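Forkmont Automation Forum > Software > Perception and Planning

Thread: Two arms, small padlocks, planner keeps reaching for the wallpaper

gantry_gus
Right, I give up being dignified about this. Two arms on one rail, fixed camera plus one on the wrist, task is to pick a padlock, bring the matching key over with the other arm and put one in the other. Perception runs first, proposes grasps, planner picks the best one both arms can live with.

In simulation it's lovely. On the real table the grasp proposer gets very keen on the walls. We've got big black and white swirly panels on three sides and it has decided that one of the leaf shapes is a graspable object with 'high confidence'. Higher than the brass padlock, I might add. The planner then spends its whole time budget of 4 seconds trying to reach a leaf, fails, and reports 'no solution' as if that was my fault.

Software is Goodwin 4 for planning and a home-made proposer on top. Any ideas before I paint the walls?

Draton_Dave
Paint the walls.

tessellate
Don't paint the walls! A busy background is the best thing you can have in there. If your proposer only works in front of a plain sheet you've built a plain sheet detector.

Gus, are you clipping the point cloud to the table volume before or after you make proposals? I'll bet it's after.

gantry_gus
After. I did wonder. Pictures, so you can all be rude about it properly.

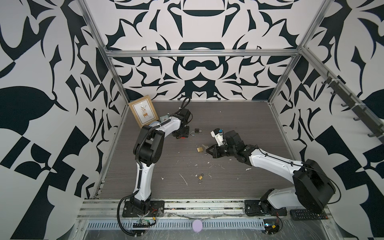
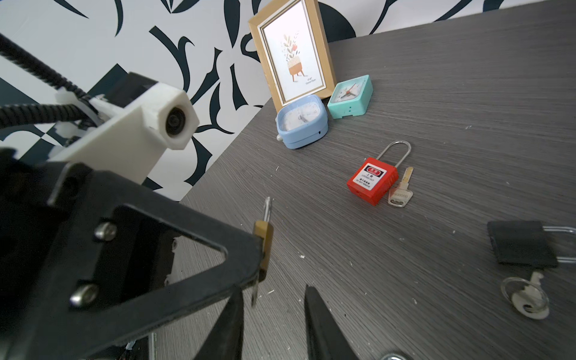
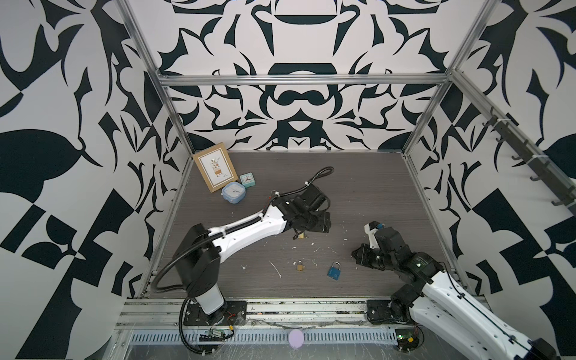 Both arms over the padlocks. The middle one is the wrist view, the other two are the fixed camera.

tessellate
Yep, clip first. Box it to the tabletop plus whatever height you need for a shackle standing up, throw the rest away, then propose. You'll save yourself most of the time budget too.

Second thing. Look at the wrist view, the little brass padlock is edge-on and the tip of the black bracket is right on its outline. Is the bracket in your self-filter?

gantry_gus
The arm is in the self-filter. The bracket is... an aspiration.

Draton_Dave
So the robot is trying to pick up itself. Paint the robot.

mrs_overshoot
I'm going to disagree with tessellate a bit. Clipping is fine but it hides the real problem, and the real problem is that the score means nothing. If a flat print on a wall beats a solid lump of brass then 'confidence' is just a number it likes. Clip the walls off and it'll find something flat and pointless on the table to fall in love with. You've even got a picture frame with a plant on it standing in the workspace, it'll have that next.

I'd log the top 200 proposals for one run, colour them by score and look at them. Boring job, takes an afternoon, tells you everything.

tessellate
Not arguing with logging. I'm arguing with leaving him stuck for an afternoon when four lines would get him moving.

mrs_overshoot
Four lines which he'll never come back to. I have met software people. I am one.

Brendan Lynch
Had the same shape of fault in July on a single arm. Ours was depth. Shiny shackles gave us holes in the cloud, so the padlock came through as half a padlock, and the patterned backdrop came through perfectly because it was matt and covered in texture. The proposer was doing as it was told and picking the best-looking surface it had. Check what your depth looks like on the metal before you blame the scoring.

Also the keys. Lying flat on a table they're barely above the noise. We ended up finding them in the colour image and only using depth for the table plane.

gantry_gus
Brendan, just looked. The shackles are mostly missing. The brass body is there, sort of, in the way a biscuit is there after you've dunked it.

Clipped first, added the bracket to the self-filter as a fat box. No more leaves. The planner came back with a proper two-arm solution for the padlock on the first go, then went for a crumb. There are bits all over that table.

mrs_overshoot
Told you. Flat and pointless.

tessellate
Minimum height on the cluster, a few millimetres, and hoover the table.

mrs_overshoot
A minimum height will lose him the keys.

tessellate
He's doing the keys in colour now. Brendan said.

gantry_gus
I haven't agreed to that yet, but carry on.

Draton_Dave
Has anyone got a manual for a Fostex mixer? Wrong forum I know, but you lot are all awake.

gantry_gus
No. Logging the 200 tonight, mrs_overshoot, since you'll only ask. Run 1748 if anyone wants the dump when it's done. Colour for the keys is tomorrow's row.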